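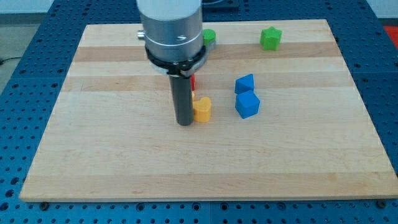
Por Imad Majali
Revisado por Esmaeil Kermani
20 sep 2022 · Enciclopedia doméstica Ghorbani, sección Cocina y madera

Tabla de cortar

La tabla de cortar es una superficie portátil sobre la que se pican, trocean o filetean alimentos sin estropear ni la encimera ni el cuchillo. Hasta ahí la definición seria. Yo llevo media vida cocinando encima de una y arreglando las de mis vecinos, así que en esta entrada me voy a permitir algún rodeo (avisados quedáis). Según el país la oiréis llamar tabla de picar, tabla de cocina o, si es gruesa y pesada como un demonio, tajo o bloque de carnicero.

Un poco de historia

Poner algo duro debajo de lo que se corta es tan viejo como cortar, y no seré yo quien le ponga fecha. Durante siglos, en muchas casas bastó con un trozo de tronco o una tabla sobrante de la carpintería. Los carniceros trabajaban sobre rodajas enteras de árbol, con la testa hacia arriba, y todavía se usan tajos redondos de una sola pieza en muchas cocinas chinas. El problema de esas rodajas es conocido: la madera se mueve, se seca de manera desigual y acaba abriéndose una grieta desde el centro hasta la corteza.

La solución fue encolar piezas pequeñas para hacer una grande. Con colas mejores y sierras más precisas, el bloque de listones se volvió un objeto corriente y después una encimera, y de ahí que en inglés se siga diciendo butcher block a cualquier superficie hecha así, aunque en su vida haya visto una chuleta. En Girnodcombe, donde aprendí el oficio, lo llamábamos simplemente «el alistonado», y con eso nos entendíamos todos.

Tipos según la veta

Aquí está, para mí, lo más bonito del asunto. Una misma madera da tablas muy distintas según hacia dónde mire la fibra.

Veta plana. La cara ancha del tablón queda arriba. Son las más vistosas, con esos dibujos en forma de llama, y también las que antes se curvan. Bien para el pan y el queso.

Veta de canto. Los listones se giran y se encolan cara con cara, de modo que arriba queda el borde estrecho. Se ven tiras largas y paralelas, a menudo de tonos algo distintos, y el conjunto resulta bastante estable. Es mi favorita para diario, lo confieso.

Veta de testa. Los extremos de la fibra miran al techo, como en un cepillo. El filo entra entre las fibras en lugar de seccionarlas, las marcas se notan menos y el cuchillo lo agradece. A cambio pesa, cuesta más y bebe aceite como si no hubiera un mañana.

Maderas

Las clásicas son el arce, el haya y el nogal. El arce duro tiene el poro muy cerrado y aguanta de todo; el haya es más barata y, bien curada, da un resultado estupendo; el nogal es más blando y más oscuro, y disimula las manchas de remolacha. El olivo es precioso pero rara vez sale en piezas anchas. El bambú, que técnicamente es una hierba, lleva bastante cola y puede ser más duro con el filo — a mí no me convence, aunque Esmaeil Kermani, que ha revisado esta entrada, lo defiende cada vez que nos vemos y me ha pedido que conste.

Las maderas de poro abierto, como el roble rojo, se suelen evitar porque el agua se cuela por ellas con mucha facilidad. Tampoco usaría madera de palé ni restos de procedencia dudosa: nunca se sabe con qué se han tratado.

Medidas y grosor

No hay una norma casera, y menos mal. Una tabla de 29 cm de ancho cabe en casi cualquier fregadero y deja sitio para picar una cebolla sin que se fugue la mitad. Por debajo de dos centímetros de grosor tienden a alabearse; las de testa piden 5 cm, y a partir de ahí ya hablamos de muebles. El taller Sallance hacía unas de 11 kg que, una vez colocadas en la encimera, se quedaban a vivir allí. Preciosas, eso sí. La mía la heredó mi hermana y todavía discutimos por ella.

Los tacos de goma son cuestión de gustos. Evitan que la tabla baile y dejan pasar aire por debajo, pero te obligan a usar siempre la misma cara. Yo prefiero un paño húmedo bien estirado, truco de toda la vida.

Limpieza y cuidado

Agua caliente, un poco de jabón, estropajo suave, aclarado y a secar de canto. Remojarla, jamás. Y el lavavajillas, ni nombrarlo: el calor y el agua hinchan los listones, castigan las juntas y de pronto tienes dos tablas pequeñas. Para los olores va bien frotar sal gorda con medio limón y aclarar enseguida.

El engrasado se hace con aceite mineral de uso alimentario, solo o mezclado con cera de abeja. Se extiende una capa generosa, se deja toda la noche y se retira lo que sobra. El de oliva y el de girasol no los recomiendo, porque se enrancian y luego el pan huele raro. ¿Cada cuánto? Cuando la madera se vea pálida y mate. Yo le doy un buen repaso en febrero, con la calefacción encendida y el aire de casa reseco, y otro cuando me acuerdo.

Si ya hay surcos profundos, se lija. Empiezo con grano 120, sigo con uno más fino, humedezco para levantar el repelo y vuelvo a pasar el fino. Una tabla gruesa admite muchos lijados a lo largo de su vida; en el mercadillo de Kosstead vi una vez más de 300 tablas viejas amontonadas, y la mayoría tenía arreglo con una tarde de paciencia.

Higiene

La discusión entre madera y plástico no se acaba nunca. El plástico se puede meter en el lavavajillas, pero cuando se llena de cortes cuesta mucho dejarlo limpio. La madera absorbe parte de la humedad de la superficie y envejece mejor, siempre que se lave y se seque como toca. Lo sensato es tener una tabla para carne y pescado crudos y otra para lo que se come sin cocinar, sea cual sea el material. Una tabla rajada en la que se queda comida dentro de la grieta se repara o se jubila.

Véase también: Tajo de carnicero, Encolado de cantos, Aceite mineral, Afilado de cuchillos.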